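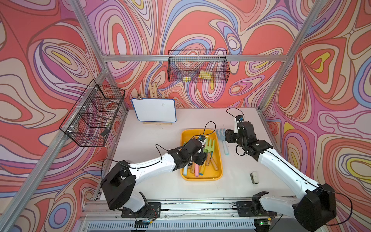 Weeding is the part people lie about, one gardener in Irnach told me, and I should cut every number in half before I believed it. I didn't go quite that far, but I did stop asking "how often do you weed?" and switched to a notebook hung by the gate, where people wrote down when they started and when they quit.

### 4.2 What the notebooks say

I ended up with 46 usable notebooks, from the shared gardens at Irnach and Ollar, covering roughly 700 visits between April and September. Most visits were short. People came by after supper, pulled whatever annoyed them most, and went home (I do exactly the same in my own plot, so no judgment). The long sessions bunched up in May, when the bindweed gets going.

Tool choice was much looser than I'd guessed. Folks used whatever was closest to the gate, and several wrote "fingers" in the tool column all summer long!
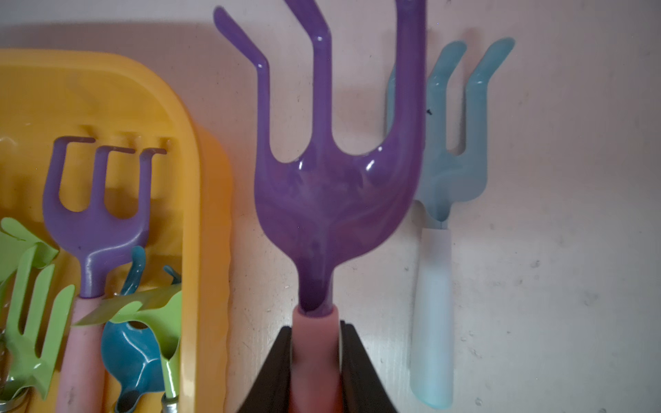
**Figure 6.** Hand cultivator with three prongs.

The plots with the most cultivator entries had less chickweed in June, but they also had the keenest gardeners, and I can't pull those two apart with the data I have.
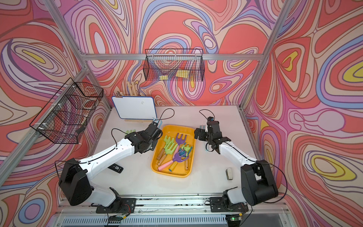

Bindweed spread was the fun part to map. I walked each of the eight plots I had permission to survey, marked every shoot, and drew lines around patches of equal density, first on paper and then on the computer. I wanted smooth gradients and got something much lumpier, closer to the patterned walls here, with ovals tucked inside other ovals and dark lines around each band. The densest spots nearly always sat against a fence or a compost bin, where a hoe won't reach.
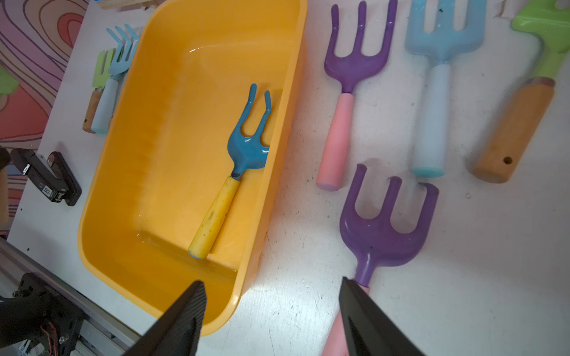 Try asking who waters, a commenter on the draft wrote, because at Ollar the person with the hose is usually the one who notices the weeds first. I went back and checked, and the notebooks do lean that way: watering and weeding turn up in the same entry far more in July than in any other month. I didn't record who held the hose, though, so that question has to wait for next season's notebooks.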